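The Long Ring of Avdale

MAY 17, 2019

By Graça Paiva

The first thing you hear in Avdale is the river, and the second, if the wind is coming up the valley, is somebody practicing. It might be a run of low notes from an upstairs window, or one high note struck again and again by a person who is clearly not happy with it yet. I stood on the bridge with my suitcase and listened for so long that my ride gave up waiting and came to find me.

What I was hearing was the stalach, a hanging chime made of long wooden bars and played with soft mallets. It has been built in this valley for 114 years, and until recently you could hardly hear it anywhere else. Now there are players in Lisbon, Montreal and Chicago, a waiting list for new instruments, and a festival each December that fills every spare bedroom in town.

The name comes from the first workshop, Stalach, which still stands behind the old grain store. Henrique Serrano runs it today. He is a big, quiet man who talks mostly with his hands, and he spent my first morning there teaching me to listen to lumber. You hold a board loosely at one end, let it dangle, and tap it with a knuckle. Most boards go thud. Then you tap one that sings - really sings, a clear note that hangs in the air for a second or two - and you start grinning like a kid.

"You found it," he said, and took the board away from me before I could drop it.

Tuning is slow work. Wood comes off the ends to raise the pitch and off the middle of the back to lower it, a few shavings at a time, and then the bar goes back on its cord to be struck again. Serrano won't do it on rainy days. He also won't do it after lunch, when he says his ears get lazy. A full concert instrument takes him 4 months, and he'll happily scrap a bar in the last week if it bothers him.

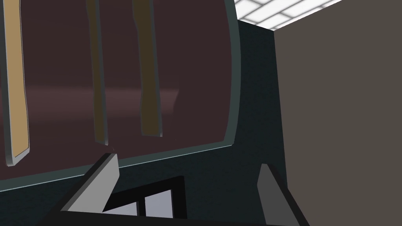
The bars are only half of it, though. The music written for them is wonderfully strange, because a hanging bar swings when you hit it and the player has to meet it on the way back. Fast passages have a kind of sway built in. The oldest tunes were dances, and people in Avdale still can't sit still for them (I couldn't either, and I have the blisters to prove it).

Glória Tavares has done more than anyone to collect those dances. She grew up one valley over, in Gilau, where her grandfather played at weddings and never wrote down a note. After he died she borrowed a tape recorder and started visiting his friends. She came home with 74 tunes, some of them complete, some just a scrap hummed over a kitchen sink. One man would only play for her in the dark. Another insisted his version of "The Miller's Coat" was the only right one, and so did his brother, and their two versions have hardly a measure in common.

"I printed both," Tavares told me. "They each bought a copy and crossed out the other one."

Her book reached Murray Cormier, a percussionist from Nova Scotia, by way of a student who left it in his practice room. He taught himself three of the dances on a vibraphone, decided they sounded all wrong, and booked a flight. That was meant to be a two-week trip. He now rents a house by the river and writes for the stalach full time, and his pieces are gorgeous - long, patient things with silences so deep you can hear the bars creak on their cords.

I caught a rehearsal of his newest at Pinheiro, the dance hall at the top of town. Shirin Arabzadeh was the soloist. She trained as a pianist and moves like one, very upright, but her wrists are all looseness, and she plays the slow movement with her eyes closed. I asked how she knew where the bars would be.

"They come back," she said. "You learn how long they take."

She plays the piece again at the festival, with Tavares's dance band on after her and the chairs pushed back against the walls. Bring shoes you can move in. Rooms in Avdale go early, but the bus from Gilau runs late on concert nights, and the driver, I'm told, takes requests.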